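Slide 1. Title, then straight to the room type. Truvis guest rooms, linen and laundry load. Say that the figures cover the Nellar site only.

Slide 2. Baseline. The site has 144 beds. Before the change, every fitted sheet was washed at each turnover and again on the second night of a stay. Give the peak figure, some 1100 sheets in November, and pause here. The laundry runs two shifts in that month.

Slide 3. Fabric loss. Elastic fails before cloth does. Explain the pull test: stretch the corner by hand, release, measure the return. Hendirari supplied the test lots.

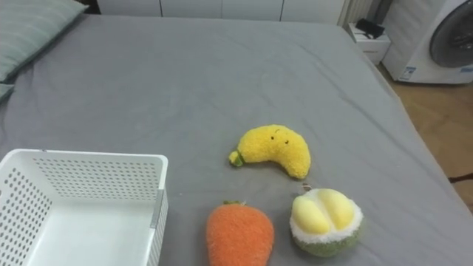 Slide 4. Shrinkage is the main cause of poor fit. A sheet that loses length in the dryer rides up at the corners, and one cut too large will not lie flat. Creases like the ones running across the gray sheet on screen are acceptable under our inspection rule. A corner off the mattress is a reject. Mention that Arai uses a stricter rule and rewashes for creasing.

Slide 5. Dryer settings. Lower heat, longer cycle, remove while slightly damp. Skip the energy table if time is short.

Slide 6. Open points. No data yet on dark colors. Deep mattresses need a separate size code. Take questions on costs after the break.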